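The Case Against the Cleverer Washing Machine

Posted 06/05/2019

My neighbor Azra Dimitrov bought a washing machine in December and has been talking about it ever since. It connects to her phone. It weighs the load, picks the water level, and sends her a message when it is done, in case she can't hear the tune it plays, which I can hear through the wall. She paid a good deal more than I would have, and when I asked what it did that her old one didn't, she thought for a moment and said it had a cycle for jeans.

I have nothing against Azra or her jeans. I do have something against the idea, which has crept up on all of us, that laundry is a problem waiting for a better appliance. I have been washing clothes for myself and other people for most of my adult life, and I can't name one laundry trouble I've had that a longer list of cycles would have fixed.

Take the list itself. When I went shopping with my sister last winter, we stood in front of a machine called the Prelline, and next to it a machine called the Descombe, and the salesman read us the programs as though he were reading a wine list. Cottons, easy care, mixed, delicates, silk, sportswear, baby, allergy, duvet, dark, extra dark. I asked him what the difference was between dark and extra dark. He said extra dark was for very dark items. I asked what the drum did differently. He went to look for a brochure and we didn't see him again for a while.

What a washing machine does is fill, turn, drain and spin. It can do those things with hotter or colder water, for longer or shorter, harder or softer. That's a fair number of combinations, I grant you, but most households use two of them. My sister uses one. She has used it for the entire life of three machines, and her family goes out the door looking as clean as anyone's.

The defenders of the fancy machine say it saves water and power, and I'll give them some of that. A front loader made lately does use less water than the old top loader my mother had in the basement, the one that walked across the floor if you put a rug in it. But that saving came with the front loader as a type. It didn't come with the phone. And the short eco wash they are so proud of turns out, when you read the booklet, to be long. On the machine my sister brought home, the eco cotton program is the longest one on the dial. She started it once at bedtime and had to sit up for it, because the spin wakes the baby.

I got my own set of views on this from working two years in a laundromat, back when I was between other things. The owner was a man named Folke Engebretsen, who had bought the place with the machines already in it and never saw why he should change them. They were Laners, a make you don't see now. Three buttons each. Hot, warm, cold. People came in with everything, work overalls, christening gowns, dog beds, and they pressed one of the three buttons and sat down. If the clothes came out badly, it was nearly always for one of the same few reasons. They'd stuffed the drum until nothing could move. They'd poured in soap as if it were free. Or they had let the stuff sit wet in the machine afterward while they went across the road for lunch.

Folke used to take the powder cup out of people's hands. He'd tip half of it back in their box and hand it over again. Some of them didn't care for it. But he was right, and I have been putting in less detergent than the box tells me to from that day to this. Who prints the line on the cup? The people who sell the powder. I don't say it's a conspiracy. I just think that if you asked a butcher how much meat to serve, you'd get a generous answer.

And now the machines have taken that over too. The model above Azra's has a tank you fill with liquid detergent, and it doses itself. I'm told this is the coming thing. A friend with a Ticona, which has the same kind of tank, spent 308 dollars having it looked at when the tank clogged. I could buy a lot of powder for 308 dollars. I could buy a lot of cups to pour it with.

Repairs are where I lose patience altogether. A knob breaks and you replace the knob. I have done it with a screwdriver and a video. When the front panel is one sheet of glass with a board behind it, you don't replace the knob, you replace the board, and the price of the board has been worked out by someone with a good sense of what you paid for the machine. A quote I was shown last month came to 432 dollars for a display. The drum was fine, the motor was fine, the pump was fine. The machine could have washed a load that very afternoon if there had been any way to tell it to.

I can hear the objection. You are an old crank, you liked it when things were simple, and you've forgotten how much work wash day used to be. I haven't forgotten. My grandmother boiled sheets in a copper and had the forearms to show for it, and nobody should want that back. The plain automatic washing machine is one of the best things anybody ever put in a house. I'd give up the television before I gave it up, and the dishwasher before either. My complaint is that it was finished some time ago, and they won't leave it alone.

The part of laundry that takes up a person's life is all outside the machine. It's collecting the stuff from bedroom floors. It's going through pockets. It's turning socks the right way out, and hanging, and folding, and carrying piles up the stairs, and finding the same piles on the same stair two days later. In my house the wash itself takes no effort from me past the time it takes to bend down and shut the door. I once timed the rest of it, one Sunday, out of spite, and got 41 minutes for a single family load from the line to the drawers. There was no button on anything that would have made it 40.

So when a company tells me it has made wash day easier, I want to know which part. If the answer is the part that was already easy, I don't see why I should pay for it.

There are a few things I would pay for. A door that opens wide enough to get a comforter through. A filter at the front that I can reach without lying on my side, and that doesn't empty a quart of gray water on the floor when I unscrew it. A rubber seal that doesn't hold on to baby socks and grow black spots in its folds. A machine that stands still. Every person I've ever talked to about this has the same list, give or take, and I have yet to see a showroom card with any of it printed in the large type.

I'd like more honesty about mold, while I'm at it. Front loaders smell if you keep them closed. They've always smelled if you keep them closed. Leave the door open a hand's width between loads, wipe the fold of the seal with a dry cloth, and run something hot through now and then with nothing in the drum. That's all the secret there is. What we get is a drum-clean cycle, a reminder light for the drum-clean cycle, and a box of tablets to use with it, sold separately. Azra's phone tells her when it's time for the tablets. She'd been shutting the door tight after each wash because she thought it looked neater.

I told her to leave it open. She did, for a week, and then the phone sent her a message to say the door was open.

If you're buying this year, my advice is dull. Find the heaviest plain machine you can afford, from a maker who will sell you a pump and a door seal by mail. Open and close the door ten times in the store, and don't mind the looks. Pull the soap drawer all the way out and see if it goes back in without a fight. Ask how you get at the filter and make them show you. Ask what a new control board costs, and watch whether the salesman knows. Don't ask how many programs it has, and if he starts telling you anyway, ask him which one he uses at home. I've put that to four of them now. Three said cottons, and the other one said his wife did it.

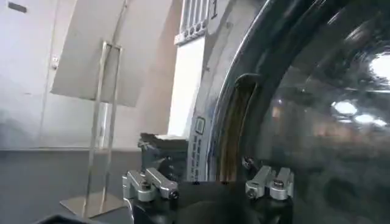
My sister kept the Prelline, by the way. She put a dab of red nail polish on the dial at the one setting she uses, and as far as she's concerned the rest of it is decoration. I've told Azra she could do the same, but hers doesn't have a dial.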